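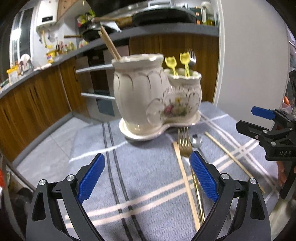
Double utensil jar with painted flowers, chopsticks in the tall side

Board: Buying, Selling and Swapping
Thread: Are "one careful owner" kitchen listings worth anything?

zarmeena_h
Posted August 4, 2020
The jar up top is the sort of thing I mean. Nice enough, flowers on the front, scalloped rims. Every second seller on Parneo is now calling this kind of piece "vintage farmhouse" and asking 40 dollars. No maker, no year, no measurements. When I ask, I get "it was my aunt's." Well, everything was somebody's aunt's.

Does the word vintage mean anything at all anymore? I've been buying secondhand kitchen stuff since college and I'm close to giving up on online listings altogether.

fsalinas
It means the seller would like more money. I quit reading the titles. I look at the photos of the base and if there isn't one I move on.

Teapot_Ilham
I sell on Parneo so I'll take the other side. Most of us aren't dealers. We clear out a cupboard, look up what similar things are listed for, and copy the wording. If I write "old jar" it sits there for months. If I write "vintage jar" it's gone in a week. Buyers trained us to do it.

zarmeena_h
Looking up what things are LISTED for is the whole problem though. Anyone can list at any price. What did they sell for? Parneo hides that after a few days, which is awfully convenient for them.

Teapot_Ilham
You can save the search and check back. It's a pain but it works.

fsalinas
"Sold" on there only means somebody clicked a button. I've had two deals marked sold where the buyer never showed up. I wouldn't base a price on it.

kausar.t
Does anybody remember the Wondville flea market before they moved it indoors? You could pick a thing up, tap it, run your thumb around the rim for chips. I paid 6 dollars for a crock I still use for flour. Table fee was low so people didn't have to charge silly prices.

fsalinas
I remember plenty of junk at Wondville too. I bought a "hand-thrown" bowl there and found the same one at a discount store, sticker and all. People fibbed in person just fine.

kausar.t
Sure, but you got to look them in the eye while they did it.

MahamA
Can I ask a basic question? How do you tell old from new on glazed pieces? I've read that fine cracks in the glaze mean it's old, and then somewhere else that factories put them there on purpose.

fsalinas
Both are true, so it tells you very little by itself. Look at wear where wear would happen. The foot should be scuffed if it has been dragged across shelves for decades. A perfectly clean foot and a "distressed" rim makes me suspicious.

Teapot_Ilham
Or it lived in a cabinet and was never dragged anywhere. My mother's good dishes look brand new and they're older than I am. I don't think the scuff test is as solid as you make out.

fsalinas
I didn't say solid. I said suspicious.

MahamA
OK so basically you can't tell from a listing?

zarmeena_h
Pretty much my point. Pay what you'd pay if it were new, and if it's old, lucky you.

Teapot_Ilham
That I can agree with. I'd still like people to stop offering me 5 dollars for everything and then vanishing.

kausar.t
Has anyone tried that Skilell thing where you send in photos and they give you an age and a value? There's an ad for it on every page I open.

fsalinas
Tried it. Sent the same mug twice with different lighting. First time it was worth 48 dollars, second time they couldn't identify it. Save your money.

kausar.t
Figures. Did they refund you?

fsalinas
Store credit. For more valuations.

MahamA
There's a consignment place near me called Ghauri that puts "age unknown" on the tags when they don't know. Prices aren't bad either. I'm going to check there before I bid on anything else.

zarmeena_h
A shop that admits it doesn't know? I'll believe it when I see a tag. Post one if you go.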